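Ernadside Office Guide
Section 23: Lights and Air on the Open Floor

Applies to the open floor and the stairs. The small meeting rooms have their own section, shorter and less bitter.

Before you start

Find the Illska wall panel by the kitchen door. It has two rows of buttons. The top row runs the lights and the bottom row runs the air, and whoever ordered the labels got them the other way around. Trust this guide over the labels.

Turning things on in the morning

1. Press and hold the button marked FAN LOW until it clicks. The round ceiling lights come on.
2. Press FAN HIGH once for the long fluorescent fixtures. They take a moment to think it over. Do not press again, or they start the thinking from the beginning.
3. Press LIGHTS A for the air conditioning. The flap on the ceiling unit opens and the panel beeps.
4. Set the temperature with the arrows. The building default is 23, in Celsius, and it comes back every night at midnight whatever you voted for.

Note: The panel locks after 2 wrong codes. The code is 816. Please stop writing it on the wall – the wall was painted in September. 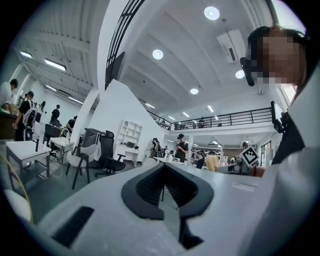
Can I change the direction of the air without a ladder?

Use the SWING button on the Slanina remote, which lives in the cup on the printer shelf. Press it once to start the flap moving and again when the air is going where you want it. Folding a piece of cardboard into the flap has been tried and is no longer allowed.

Closing up

5. Walk the floor and say out loud that you are turning off the lights. People in headphones need a wave.
6. Turn off the air first, then the fluorescent fixtures, then the round lights.
7. Use the handrail on the stairs. The stair light has its own timer and a low opinion of slow walkers.

Caution: Do not open the ceiling panels or hang anything from the fixtures, however light or festive.

If a light flickers for more than a day, send a ticket to Flundbridge with the nearest desk number. "The one over there" has been sent before, and they are still looking for it.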